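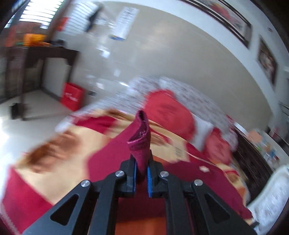
*maroon cloth in the blue pads, over the bed. february, before lunch*

Gripper again. Third version of the fingers and it holds a cloth by the lower part, which v2 would not do without me swearing at it. Pads are the blue ridged ones. Went with ridges, not smooth. Should have done that in the first place.

Plates: kept the triangle cutouts. Saves weight, looks nice, also the print/cut time is less. Black everything. Screws are silver becuase that's what was in the drawer.

Things to fix, before I forget:

- left linkage sticks when I open it fast. Burr in the hole? Ream it, try again
- handle too fat for long sessions, thumb went numb after 10 min
- trigger spring, the Wernov one is too stiff, try the softer Kun spring out of the parts bin
- file the sharp corner on the outer arm, it caught the quilt once and I do not want to explain that to anybody

Weight on the kitchen scale without the camera: 116 g per arm. Heavier than I wanted. Could drop a washer on each joint but then it wobbles, I tried that on v1 and it was awful.

Cloth practice: 10 picks planned, stopped to fiddle with the spring after the first few, then did the rest. Didn't write down which ones slipped. Dumb. Next time paper and pencil ON the bed next to me. Pinching from the middle is easy, corners are the hard part, the pads ride up over the hem and lose it. Maybe softer rubber at the tips. Maybe slower hands.

Peltska (that's what I'm calling the whole thing now, arm and all, if the arm ever gets finished) still has no wrist. The motor mount is drawn, not cut. Shop laser is booked til late afternoon. I'll take the sheet over at 4 and hope the queue moved. If not I cut it by hand and hate the edges forever.

Tromia board: still dead on the second channel. Swapped the cable, same. Swapped the plug, same. So it's the board. Ugh. Not touching it today.

Keep the hand-held one going meanwhile. It teaches me more about finger shape then the sim ever did, and I can do it between other stuff. Want to try a sock next, then a towel.

Need: M3 screws, the longer ones. Loctite. More blue rubber, down to the last strip. Lunch.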